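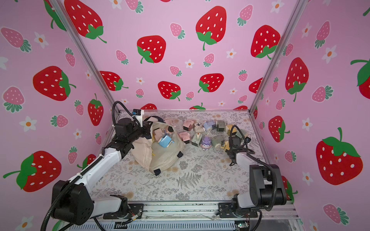

Home Shows Movies How It's Made Games Grown-Ups

How Does a Cartoon Animal Get Its Voice?

Hi! I get a lot of letters about cartoons, and the one I get most is this: do the actors talk while they watch the cartoon? I used to think so too (I was sure of it until I was nine). Nope! Most of the time the voice comes first and the drawings come after.

I'll tell you how it went on a little movie I worked on called Huvex. Huvex is a grumpy otter who runs a train station, and he has a best friend, a moth named Vendura, who never stops talking.

First, somebody writes the words

The list of everything the characters say is called a script. Ours was 54 pages long. Next to some of the lines there were notes in brackets, like (sleepy) or (mouth full of toast). Those notes help the actor know how to say the line.

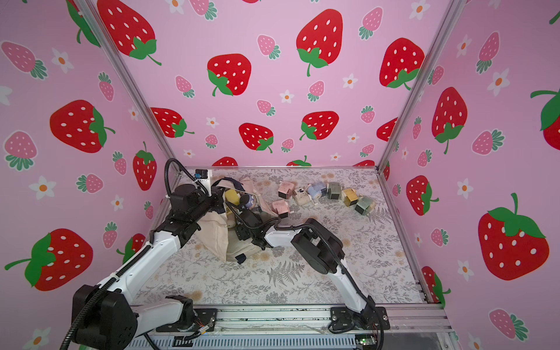

Parisa Mousavi wrote in to ask whether actors are allowed to change the words if they think of something funnier. Yes, sometimes! The director is the boss of that. Our otter was supposed to say "Go away, please," and the actor grumbled "Shoo, shoo, choo-choo" by accident, and everybody liked it so much that it stayed in the movie.

Then the actor goes into the booth

A recording booth is a small, quiet room with soft walls. Soft walls soak up echoes. The actor stands in front of a microphone and says each line again and again, a bit different every time. One of Vendura's lines took 42 tries, and the line was just "Oh!"

You can't wear a crinkly jacket in there. You can't have a rumbly tummy, either! I once had to stop a recording and go eat a banana.

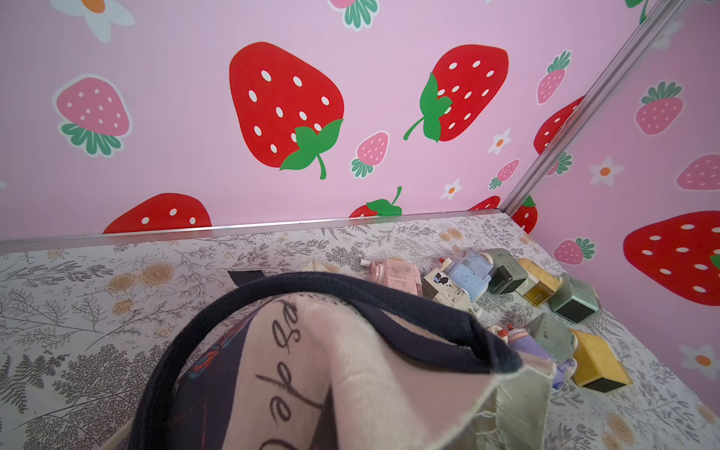
Actors also have to make noises that aren't words. They puff when the character runs, they gulp, they sneeze, they go "oof" when somebody falls off a train. I love doing the oofs. You do a whole bunch in a row, little ones and giant ones, and then you need a big glass of water.

Last, the mouth has to match

Now the animators listen to the voice, very slowly, and they pick a mouth shape for each sound. An "oo" is a small round mouth. An "ah" is wide open. For "mmm" the lips are shut tight. We used some 16 mouths for Huvex, and he still looks grumpy in all of them.

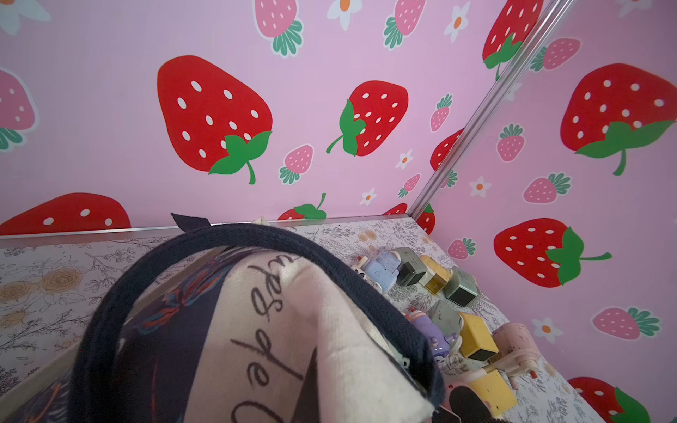

Try it at home

Stand in front of a mirror and say "moo, bee, far" as slowly as you can. Draw the three mouths you see. Then put them on any animal you like, and say the words in its voice. Mine was a goat with a cold.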